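House rules, round two

I promised in the last issue that I'd get back to you about the recording guidelines, and then everybody wrote in with opinions (thank you, I think!). So, from July, we have a new version, and it's shorter than the old one.

The big change is the start check. Before every take you open the fingers all the way, look at both pads, and keep the gripper still over the work area for 6 seconds. I know it feels like forever when you've got a whole bedroom to get through. Holger Engebretsen timed himself at Brirkside and swore he'd done it right, and he was off by half – so please count out loud.

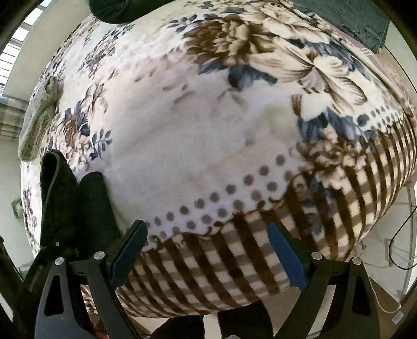
Soft stuff gets its own rule now. Blankets, clothes, towels, anything that folds: you leave it the way the household left it. No smoothing, no tucking, no moving the shirts to a nicer spot because you'd be embarrassed if it were your own room. We had a long argument about this one at the Wirkbridge meetup, and I was on the losing side for most of it. I came around. A bed that's been made pretty for the recording teaches you very little about beds.

Cables are the other thing people asked about. If there's a cord near where you'll be walking, you stop and note it on the sheet before you begin, and you don't pull on it with the gripper. Ever, please.

And take a break after 15 takes. Wrists are wrists – mine was sore for a week this spring and I had only myself to blame.

The full text is on the shared drive under Kadico, and the printed cards are by the door. Send me your complaints before the end of the month.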